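Can a Robot Learn by Copying You?

By the Inskip Kids' Science Desk
Last updated: May
120 shares | 2 comments

The after-school robotics club at Tustgate has a big claim on its poster: "We teach robots to do chores!" Maybe. Let's look at what the kids do all afternoon before we believe it.

They pick things up. Then they put them down. A club member squeezes a hand-held gripper with two rubber fingers, and a camera on it records every try. The project is called Nendia, and the goal is 1000 tries by the end of the school year. So far they have 600.

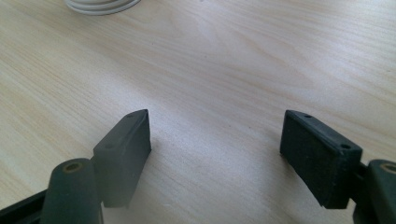

A computer then studies the recordings and hunts for patterns. When do the fingers close? How far apart were they before that? People call this "learning," but be careful with that word. You know what a cup is for. The computer has only numbers and pictures to go on.

So will it work? Ask the club these questions:

Did they test it on a table it had never seen?
How many times did it drop things?
Who picked which videos to show the parents?

A robot that does a job once on video might miss the next ten times. The club says it will share its misses too. Good. I'd like to see those first.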